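Steaming and Shaping a Packaged Costume Before Wear
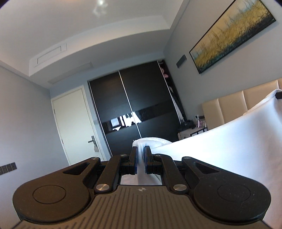

Boxed and bagged costumes are folded flat by machine and often stay that way for a year or more. The creases that form are sharper than ordinary laundry wrinkles, and thin polyester holds them well. Before applying any heat, learn how the fabric behaves when it is gathered between two points. Plain white cloth pinched into an upright fold, with the top edge bunched above the grip, makes a good reference: the bunched edge shows the nap, and the fold shows how stiff the cloth is. Do the same with a hem or inside seam of the costume and compare.

What you need

A garment steamer or a steam iron
A press cloth, plain cotton, no print
A padded hanger
Tissue paper, acid-free if the costume will be stored again
Wooden clothespins
A spray bottle with clean water

Step 1. Sort the pieces

Take everything out of the bag and separate it by material. A typical adult set includes at least one woven piece, one knit piece and one molded or foam piece. Only the first two get steam. Foam shoulder pieces, vinyl masks and glued trim go in a separate pile and are treated in Step 5.

Step 2. Read the sewn-in label

The label on the bag describes the set as sold. The label sewn into the side seam describes the garment. When they disagree, follow the sewn-in one. The Norkow 910 tunic, for instance, came in a bag marked "hand wash" with a seam label that said "spot clean only." The seam label was right — the printed belt bleeds when soaked.

Step 3. Test one seam allowance

Turn the garment inside out. Steam a seam allowance for three seconds from a hand's width away, then let it cool for a full minute. Look for shine, puckering or a change in color. If any of these appear, stop using direct steam and work through the press cloth with the iron on its lowest setting.

Step 4. Steam from the top down

Hang the garment by the shoulders. Start at the yoke and move down in vertical passes, keeping light tension on the hem with your free hand. Do not pull on mesh or on any tattered edge. These edges are usually cut and left raw, and tension opens them further.

Heavy fold lines across a skirt may need a second pass. Mist the line with water, wait a minute, and steam from the inside. Pleated skirts should be clipped at the hem with clothespins, one per pleat, and left clipped until cool.

Capes longer than 16 inches can be steamed over a shower rod. Hooded capes should have the hood stuffed with tissue first so that the peak does not set to one side.

Step 5. Reshape the foam and vinyl

Foam armor comes back to shape with time and padding. Stuff it firmly with tissue and leave it overnight. Vinyl masks can be dipped in warm tap water, shaped by hand and left on a rounded form to cool. Do not use a hair dryer on glued trim.

Step 6. Rest before wearing

Leave the finished costume hanging for two hours. Fabric that is still warm will take new creases at the elbow and waist as soon as you sit down.

Notes on particular sets

Haltton 283: the sleeve lining is shorter than the sleeve. Steam them separately or the cuff will roll under.

Haltton 582: same pattern with a metallic overlay. Press cloth only.

Sarnovow hooded robes: safe with direct steam, but the drawstring tips are plastic. Tie them up out of the way.

Last revised 7/22/18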